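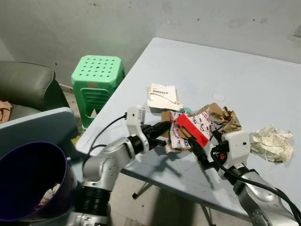

Wrapper, kraft paper, a bit of cardboard: a small pile of waste, with a tissue off to one side.

I have come to believe that sorting the trash is the last exam most of us will ever take, and that we take it every night, slightly tired, with sticky fingers.

The town of Prarnholm, where I pay my taxes and rinse my yogurt cups, sends each household a recycling guide. It runs to 103 entries. Pizza boxes get three of them, depending on the condition of the pizza box. Tissues get one, a firm no, and I respect the brevity. Crumpled brown paper is fine. Crumpled shiny paper is not fine, unless it stays crumpled when you let go, in which case please see the entry on foil.

I don't object to sorting. I like it more than I admit at dinner parties. There is a real pleasure in flattening a sheet of kraft paper that arrived wadded around a single mug, and in putting cardboard with cardboard, even when the cardboard is a scrap the size of a cracker. What I object to is the printed plastic wrapper, which turns up in every pile and belongs with none of it.

Last July I ordered a soap dish from Gristesora. It came in a plastic sleeve, inside a paper sleeve, inside a box, with a booklet. The booklet was about the company's love of forests. I read it standing over the bin, then set it down in some coffee, and spent a while wondering whether a stained booklet about forests still counts as paper. The guide is silent on coffee. It has plenty to say about wax.

My neighbors across the hall take the other view. They put everything in one bag and sleep beautifully. Their argument is that someone at the Verhoeven plant out by the highway will pick it apart anyway, so why do the work twice? I find this hard to answer and have decided to resent it instead.

Still, somebody chose to make a wrapper out of stuff that can't go anywhere, and then printed it in cheerful colors. The Bimimley people sell a countertop sorter with little labeled bins for $200. I would sooner see that money spent on one plain rule: if you sell it, say on the front, in letters I can read without my glasses, which bin it goes in. Until then I'll be at the table at nine in the evening, holding a wrapper up to the light.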